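# Planning the kit for our drinks-fetching arm project

*Group report, first half. Written up by me (Maxine Tamihana) with sums by Adjoa Wumbei, 15 Feb 2020*

I should say up front that I didn't sign up to be the budget person. Raimonds wanted controls, Adjoa had already called dibs on grasp testing, and I was the one who owned a spreadsheet. So this part of the report is about what we want to buy, what we're going to borrow, and how we got from a wish list that made our supervisor laugh out loud to one she might sign.

## What we're planning for

The job is simple to say: get a drink bottle out of a low fridge drawer and stand it on a table. Our supervisor, Wanda Thibodeaux, picked it because the two-armed robot can do it with the hands it already has, so no new arms (hooray) and most of the money can go on the bits that wear out or get spilled on.

We have a cap of $1,129 for the whole thing. That has to cover consumables, spares and whatever furniture we don't already have, and it has to last until the end of June.

## Working out what we need

My first list was pure guesswork. I put down a rubber mat, a drip tray, a crate of drinks, a folding table, spare fingertip covers and a very nice label printer that I'm still a bit sad about. Raimonds crossed out half of it and told me to go and look at the robot handling a bottle before I priced anything else. Fair enough!

So I did, and I kept notes under three headings – reach, grip and mess. Reach was the one that changed the budget. The table and the fridge sit close together, and the hands end up working in the gap between them, over bare floor. I'd been planning for everything to happen above the tabletop, where a dropped bottle doesn't have far to go.

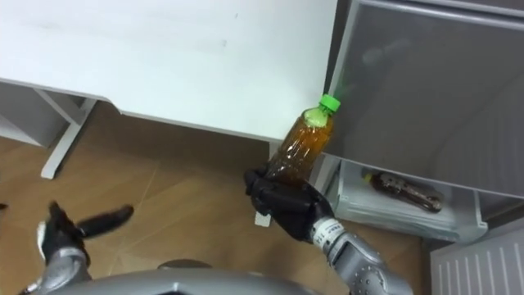

The green-capped tea is in the right hand here, beside the corner of the desk, with the drawer out.

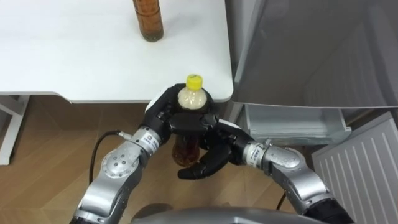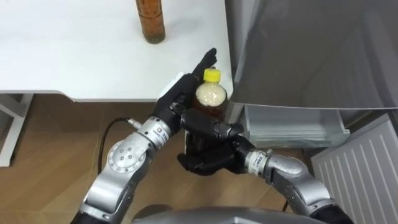 ## What changed on the list

**Floor mat: moved up to first priority.** Both hands can be out over the floorboards while they've got hold of a bottle, and there's a cable looping off the left arm as well. I want a mat that lies dead flat so it won't catch on anything. Umard sells one by the metre and we can cut it to fit the gap.

**Drip tray: gone.** It would've sat on the table, and the table isn't where I'm worried about spills any more.

**Folding table: also gone.** The white one does the job. Raimonds would like it bolted down so it can't creep during a long run, but that's brackets and a bit of swearing, and we can do it for the price of the screws.

**Drinks: more variety, fewer of each.** I had 50 bottles of the same tea on the list because it was cheapest that way. Adjoa pointed out that we'd learn a lot about one bottle and nothing about any other. We've gone for a mixed order from Lappalainen with different cap colours and different shades of tea, and a few with big labels, which the vision side will need to cope with.

**Fingertip covers: kept.** We're asking for 4 sets from Plendeo. I wanted more, Wanda wanted 2, and you can see how that went.

**Spare drawer for the fridge: new.** This one was Adjoa's idea and I think it's the smartest thing on the list. The drawer is clear plastic and we're going to be reaching into it over and over. If it cracks in April we don't want to be waiting on a part. Gutstead quoted us for a replacement but the quote runs out, so it's the first order to go in.

## Things I got wrong

I priced by item and forgot freight, twice. I also treated the bottles as free after the first use, when a squashed one is no good for grip tests. Adjoa has now put a replacement line in the spreadsheet and locked the cell so I can't touch it.

The other mistake was leaving out people's time. Ojārs Ozoliņš in the workshop can make the brackets, but he needs drawings a fortnight ahead, and I hadn't drawn a thing. I've got a sketch now. It's not pretty.

## Still to sort out

- Get the final length of mat (measure with the drawer pulled right out, not shut!)
- Send the bracket drawings to Ojārs
- Confirm the Gutstead quote before it lapses
- Ask Wanda whether leftover money can roll into the second half
- Label printer – I'm going to ask one more time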